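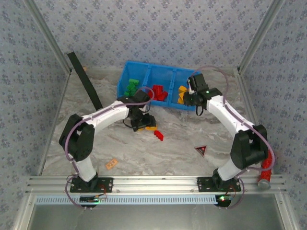

Tidying up, the slow way

My kitchen drawer has defeated every member of this household, so you can imagine the hope with which I took the train to Hungate to see whether a machine might do any better. The workshop at Plerkeck has spent 14 months teaching pairs of robot arms to put things away, and sorting toy blocks by colour is where everyone seems to begin – green with green, red with red, yellow with yellow, each in its own part of a blue tray.

It sounds like nothing, doesn't it? Any four-year-old can do it (whether they will is another matter!). But a block lying on its side asks for a different grip from one standing up, and two arms sharing one small floor have to keep out of each other's way, rather like my husband and me at the sink. On the afternoon I visited, a full tidy took 37 minutes, with 2 pauses while somebody restarted the software. I drank a good deal of tea.

Are we nearly there, then? For the shop floor, I would say yes, in places. Negash, the parcel firm, starts a trial in May with the Plirnetti arms, where the boxes are all much the same shape and nobody leaves a sock among them. Homes are harder. I asked when I might have one for the drawer and was told, very kindly, to keep sorting the spoons myself for a few years yet.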